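Urkar: retificação e mascaramento para câmeras de punho

Urkar é o módulo de pré-processamento que usamos entre a câmera de punho e a política de manipulação. Recebe o fluxo bruto de uma lente olho de peixe e publica uma versão retificada, uma máscara do próprio robô e um mapa de confiança por pixel. Foi escrito para a pilha de controle Grutach, mas roda sozinho a partir da linha de comando.

Estado: versão de julho de 2024. A interface de linha de comando está estável; a API em Python ainda pode mudar.

O que o módulo faz

A entrada é uma imagem circular com borda preta. O primeiro passo localiza o círculo útil e descarta o resto. O segundo aplica o modelo de distorção calibrado e gera a projeção escolhida (perspectiva, cilíndrica ou nenhuma). O terceiro projeta o modelo geométrico da mão e do antebraço na imagem e marca os pixels ocupados pelo robô. A máscara sai na mesma resolução da entrada, antes da retificação, e é transformada junto com a imagem.

A projeção "nenhuma" é a que usamos no treino. A perspectiva perde boa parte da periferia, e a periferia é onde costumam aparecer os dedos. Para depuração e para anotação manual a perspectiva continua mais confortável.

Carcaça, dedos e cabos

A carcaça é rígida e o modelo CAD basta. Os dedos dependem das leituras das juntas; se o relógio das juntas e o da câmera não estiverem alinhados, a máscara se desloca durante movimentos rápidos e deixa uma faixa clara sem cobertura ao longo do contorno. 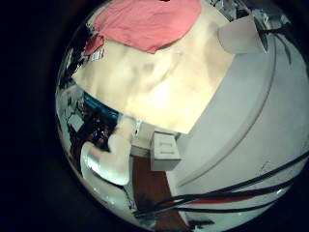

Cabos são o caso difícil. Não fazem parte do modelo cinemático, mudam de forma conforme o punho gira e passam na frente de regiões que a política precisa enxergar. Na configuração padrão, cabos são tratados por um segmentador pequeno, treinado à parte, cujo resultado é unido à máscara geométrica. O segmentador trabalha bem com feixes pretos sobre fundo claro. Fios coloridos isolados dentro do feixe às vezes ficam de fora, e nesse caso vale aumentar o parâmetro dilatacao_cabos.

Superfícies brancas brilhantes próximas da lente também merecem atenção. Quando um objeto da cena tem a mesma cor da carcaça, o refinamento de borda pode avançar sobre ele. Desative com refinar_borda=false e compare.

Instalação

Requer Python 3.10 ou superior e OpenCV. Clone o repositório, entre na pasta e execute:

pip install -e .

O segmentador de cabos fica num pacote separado, Dostix, que precisa ser instalado antes se a opção mascara_cabos estiver ativa.

Uso

urkar processar --entrada episodio/ --calib punho.yaml --saida episodio_ret/

Parâmetros principais:

projecao: perspectiva, cilindrica ou nenhuma. Padrão: nenhuma.
raio_util: raio do círculo aproveitado, em pixels. Padrão: 500.
lado_saida: lado da imagem de saída, em pixels. Padrão: 800.
taxa: quadros por segundo na saída. Padrão: 30.
dilatacao_cabos: em pixels. Padrão: 2.
mascara_cabos: true ou false. Padrão: true.
refinar_borda: true ou false. Padrão: true.

Calibração

O arquivo punho.yaml guarda os parâmetros intrínsecos e a transformação entre a câmera e o último elo. Recalibre depois de qualquer troca de suporte ou de lente, mesmo que a peça nova seja igual. Arquivos anteriores a maio usam outra convenção de eixos e são recusados na leitura; o comando urkar converter-calib faz a conversão.

Limitações conhecidas

Regiões estouradas em tecidos claros recebem confiança baixa, mesmo quando a geometria está correta. Quem usa o mapa de confiança como peso na função de perda deve limitar o valor mínimo, senão a política passa a ignorar a peça que deveria pegar.

Linhas retas perto do aro continuam levemente curvas depois da retificação cilíndrica. O erro vem do ajuste polinomial e ainda não foi corrigido.

O módulo não remove texto nem pessoas da imagem. Para isso, use o filtro do projeto Asamoah antes de publicar qualquer episódio.

Problemas e contribuições

Abra uma issue com o arquivo de calibração, um quadro bruto e a linha de comando usada. Sem o quadro bruto não conseguimos reproduzir erros de máscara. Pull requests devem passar em urkar testar antes da revisão.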